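About Trirkska

Hi, I'm Jonalyn Dagdag, and I help people work out what to buy before they buy a robot (and quite often what not to buy!). Trirkska is me plus two colleagues, in a shared workshop in Broston. I used to do purchasing for a packaging plant, where I once signed off on an arm that sat in its crate until May while we hunted for the money for fingers, cables and a table to bolt it to. The arm was the easy bit of the budget, and I still wince.

So now we start with your whole list. Grippers, pads, spare screws, training hours, floor space, the lot – we put it all in one spreadsheet and go through it with you line by line. Our longest one so far ran to 192 lines, for a food firm over in Panganiban, and they cut it nearly in half once we'd talked it through.

We like to try the fiddly stuff on a bench before anybody spends real money. Paper cups are a favorite of mine, as they squash so easily and you learn a lot about finger pads in an afternoon.
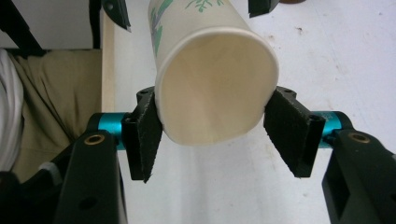

Planning calls are free, and most people need two or three of them. After that we charge by the day, and we don't take commission from any supplier, so you can be as rude about the quotes as you like!

Contact us | © Trirkska, Broston | Back to top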